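The Shell Script I Can't Seem to Retire

By Ambros Tanner

I have a cron job that's older than my car. It runs every night at 3, it copies my home directory to another disk, and until last winter I had never once read its log file. Then my laptop's drive died, I went looking for my notes, and I found 927 lines of the same complaint: no space left on device. The backup had been failing for ages, very politely, into a file I never opened.

So I spent a good chunk of the spring learning how scheduled jobs are supposed to work on a Linux box (yes, after using one for over 20 years, I know, I know). My friend Hubert Hämmerli had been nagging me to switch to systemd timers. I'd always waved him off. Cron is one line! A timer wants two files, and I can never remember which section the calendar setting goes in.

But I sat down with a pot of coffee and moved the backup over on my home server, which is called Zandari, and I have to say I get it now. If the machine is asleep when the job is due, you set Persistent to true and it runs when the box wakes up. The output goes into the journal, so I can type one journalctl command and see just that job.

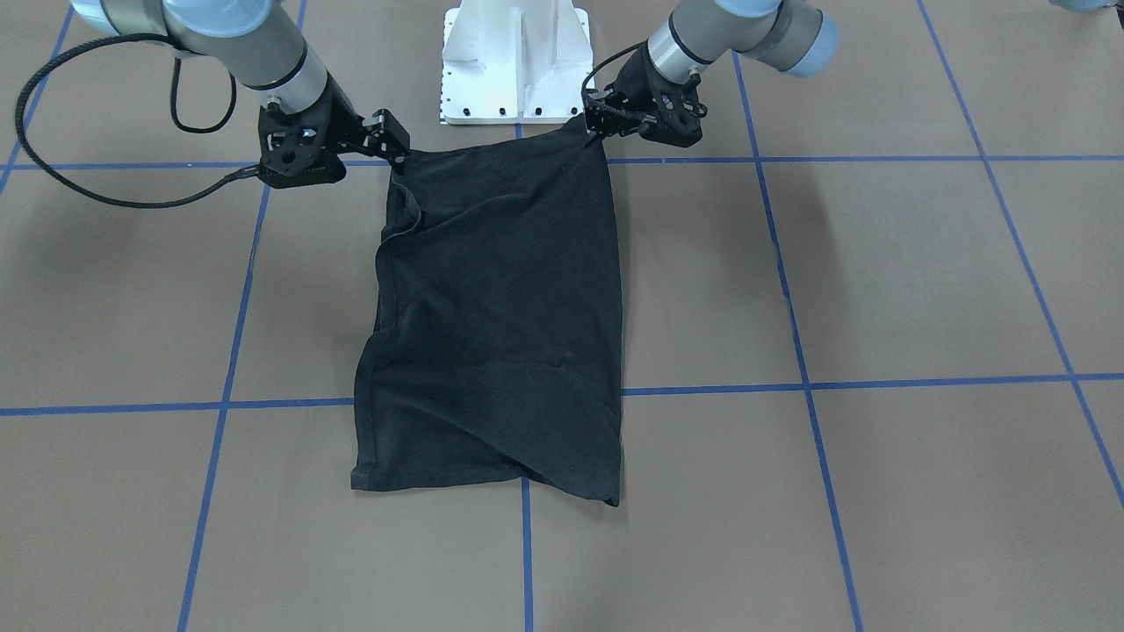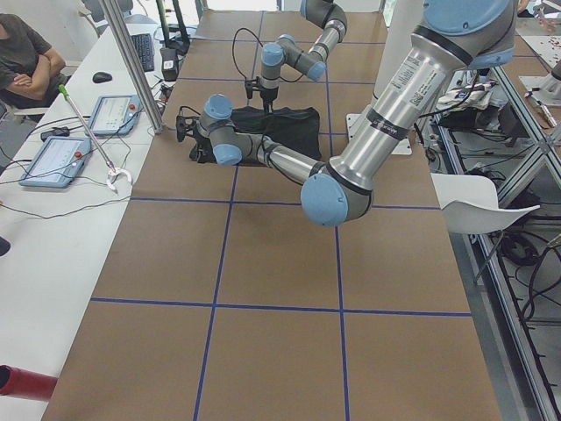
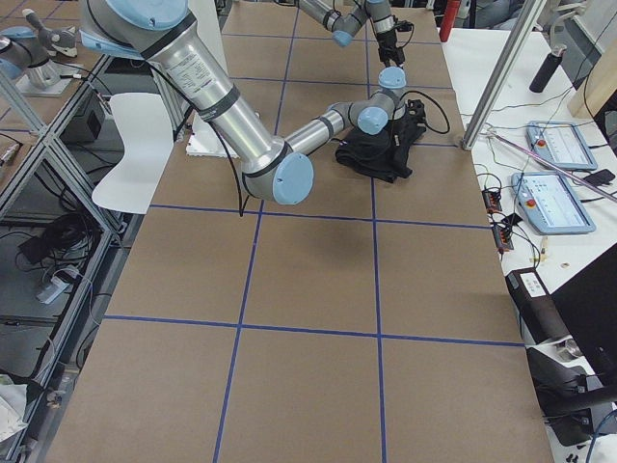

The bit that tripped me up was the environment. My script worked fine when I ran it by hand and fell over the moment the timer started it, and I lost a whole evening to that. I'd been leaning on a path set in my shell profile, and the service never reads my profile. Full paths everywhere fixed it. Cron would have bitten me the same way, so no points to either side there.

I also added a check at the top that looks at free space and quits with an error if there isn't enough. It's four lines, and I'm sillier about those four lines than about anything else I wrote this year! When it fails, a second unit sends me an email.

Hubert wants me to move the rest of my jobs by July. There are three left on Nindel, the old desktop in the hallway, and one of them has a comment that just says "do not touch." I wrote that comment. I have no idea why, and I'm going to read the script properly before I go anywhere near it.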